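The Water Takes Its Side

The first thing anyone in Turkthorpe will tell you about the water is that it's better than the water in Brummont. The second thing is that they wouldn't drink the water in Brummont if you paid them. Brummont lies 12 miles downriver, draws from the same river, and feels exactly the same way about Turkthorpe.

I grew up in neither place, so I was allowed to try both. I had a glass from the kitchen tap of a house on Lagman Street, with the owner standing over me like a sommelier who suspects you of ordering the second cheapest bottle. It tasted cold and a little like a coin. I said it was very good. She said, "Well, it's the pipes," and refilled it.

People will put up with a lot from a town. They'll forgive the parking, the one good restaurant closing at eight, the high school mascot. But tap water gets into the family. It's in the coffee and the soup and the baby. Insult it and you have insulted somebody's grandmother, who made dumplings in it for 77 years and never had a day's illness apart from the ones she talked about constantly.

So when the river board announced last December that the two towns would be put on a single supply, treated at one plant, the reaction was about what you'd get if you proposed a shared toothbrush. A meeting was called in the Turkthorpe school gym. It was supposed to last an hour. At 10 p.m. a man was still at the microphone explaining that Brummont water left a ring on his aquarium, and that the fish had noticed.

Tiruwork Gebretsadik had the job of answering him. She has worked in water for most of her adult life, in three counties, and she has the calm of a person who has been shouted at in a great many gyms. She told the man she was sorry about the ring. She told him hard water does that, and that his own water was harder. He sat down, looking like someone who has just been handed his own hat.

"They never ask me if it's safe," she told me later over tea, which she made with water from a jug and did not explain. "They ask if it's ours."

She has a point. Water was a local matter for most of history, and often a personal one. You had a well, and you knew who dug it and what had fallen in. The old well at Zurkside, up the hill between the two towns, still has its stone lip, worn down on one side where the ropes ran. Both towns claim it. Both put it on their Christmas cards. It has been dry since before anybody's parents were born, and it's the only water source in the county that everyone agrees was delicious.

The new plant sits on the flat ground below the well and looks like a place where you'd go to renew a license. Visitors get a tour, a paper cup, and a leaflet with a cheerful drop on the cover. The drop has eyebrows. I asked who had drawn it and was told that this was being looked into.

What interested me was how little of the work has anything to do with taste. Most of it is settling and straining and waiting, which are the things a river does anyway, only slower and with ducks. Taste comes in near the end, and mostly as a complaint. A change of season will do it. So will a warm week, or a new main, or reading in the paper that there's a new main. Gebretsadik says the phone begins ringing the morning after any announcement, including the ones that say nothing has changed.

The switchover was set for spring. The board mailed out a notice with the date and, wisely, got the date wrong. The combined supply had been running for 2 weeks when the corrected notice went out, and up to 1,000 households called to say they could taste the difference starting that morning. The woman on Lagman Street was one of them. She told me it had gone flat overnight, and that it now had something of Brummont about it.

In Brummont they said it had gone a bit Turkthorpe.

I went back for another glass in the same kitchen. It was cold, and it tasted a little like a coin, and I told her so.

"You see?" she said.

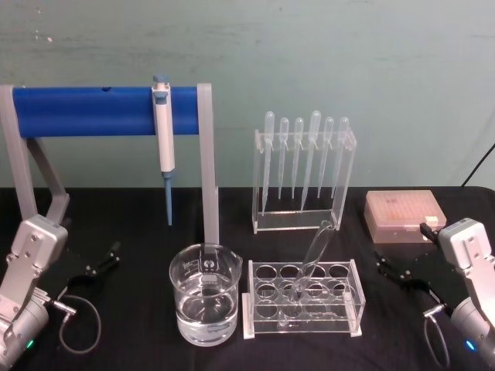
She has since bought a filter, the kind that fits on the tap, and she keeps it in the drawer for when her sister visits. Her sister lives in Brummont.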